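Three weeks of the new arm, and I'm still excited

2021-04-24

I promised a few of you an update once we'd had the arm running properly, so here goes. For anyone new: I work in returns and refurbishment at Nic Aodha, in the long shed on the Grusholm road. Boxes come in with all sorts inside them and we sort it, test it, bag it and put it back on a shelf. I've done the job since I was 18 and I still like it, mostly for the odd things that come through.

The part nobody likes is small-item sorting. You stand at the bench and pick bits out of a tray, one after another, until your neck goes. We each did two hours of it a day, and by the end of a shift I couldn't turn my head properly to reverse the car. So when Kevin Mac Giolla told us Tokeck were putting in an arm to take on most of that work, I was the one asking when (my friends on the bench were a good deal more careful, and fair enough).

What I hadn't expected was how much of the work would happen on a screen. Before the arm gets a new sort of item, it's tried in the simulator, a program called Stokia that runs on the PC beside the kettle. You give it a job, you watch from the gripper's point of view, and you change the settings until you're happy to let the real one have a go. We ran 2000 practice picks before anything moved in the shed. Pádraig Geraghty, who has been on the bench longer than any of us, turned out to be brilliant at it. He knows how a thing wants to be held. Keys are his favourite argument – he says you go for the fob and leave the blade alone, and he'll tell you so at length.
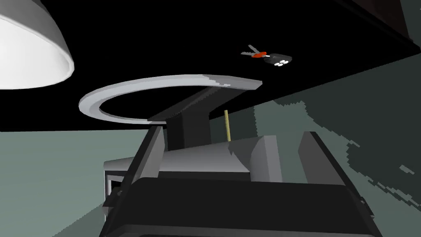
Does the arm mean fewer people on the bench? So far the same 32 of us are here, though what we do in a day has changed quite a lot.

My own two hours of sorting are down to twenty minutes, and those are the awkward bits the arm gives up on: tangled leads, anything in a slippery bag, earrings. The rest of that time I'm either testing (which I love) or sitting at the simulator with Pádraig. He's teaching me what he knows about grip, and I'm teaching him keyboard shortcuts. He has a notebook now with every setting he's tried, and he guards it fiercely.

It isn't all lovely. The shed is noisier. The arm stops whenever it's unsure, and then a light comes on and someone has to walk over, so if you're in the middle of testing something fiddly you lose your place. We asked for a rota for the light and we got one, but it took a fair bit of asking. And there's a question about pay that hasn't been settled. If you're setting up the arm as well as doing your old job, that's a new skill, and several of us think it should show in the wages. Kevin agrees in principle – we're to hear more by August.

There was one really good day last week. We put 3662 items through between the arm and the bench, our best yet, and I drove home able to look over both shoulders! My sister thinks I've gone a bit daft about a machine. Maybe so, but she's never had to sort a tray of watch straps.

Next up is a softer set of fingertips, which Tokeck are sending for the glass things. Pádraig has already started a fresh page for them. I'll write again when we've tried them out, and if your own workplace has had something similar put in, do leave a comment. I'd especially like to hear how you sorted out the pay side.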